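Home | News | Standards | Members | Events | Contact

Print this page | E-mail this page

ZARANCE RELEASES BENCH PRACTICE GUIDE FOR TWO-ARM ROBOT WORK

BARAJAS, April. Zarance has issued the second edition of its practice guide for tabletop robot cells used in handling trials. The guide covers arm mounting, grip checks, shared work areas and the state of the bench between runs. It applies to cells with 2 arms fixed to a single work surface.

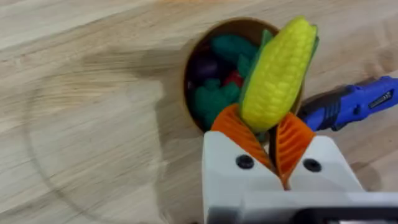
Toy corn held between ribbed fingertips during a handling trial.

Section 3 has been rewritten. Operators must now inspect fingertip pads and their fasteners before each session and again after 30 grasps. Pads with torn ribs are to be replaced in pairs.

"The first edition told people to check the gripper and left it there," said Ayane Ikeda, technical editor of the guide. "Labs read that in different ways, and their results could not be compared."

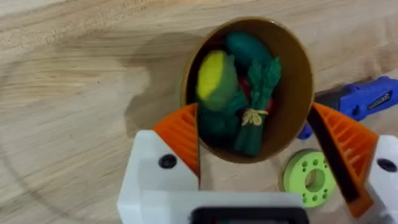

Gripper fingers at a bowl of toy vegetables.

The section on shared work areas sets a keep-out distance between the arms and names the arm that yields when paths cross. Cables must have enough slack for full travel. Hand tools left on the bench count as obstacles and are to be entered in the run log. 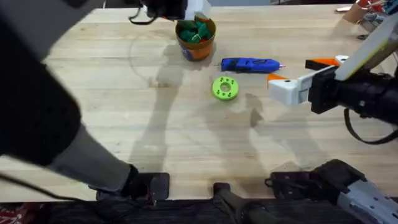
Clamps are checked at the start of each shift, with the arms powered down. A cell that fails this check stays out of service until a second person has signed the log.

Tronel and Gromero reviewed the draft. Comments on the log format were handled by Baltazar Nava and will be published with the final text. 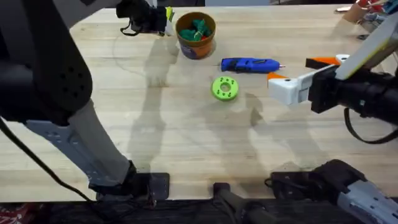
Availability

The guide is free to members. A briefing led by Rocío Quintero will be held Thursday at 3 p.m.

Press contact: Teodoro Zepeda, Zarance

Print this page | E-mail this page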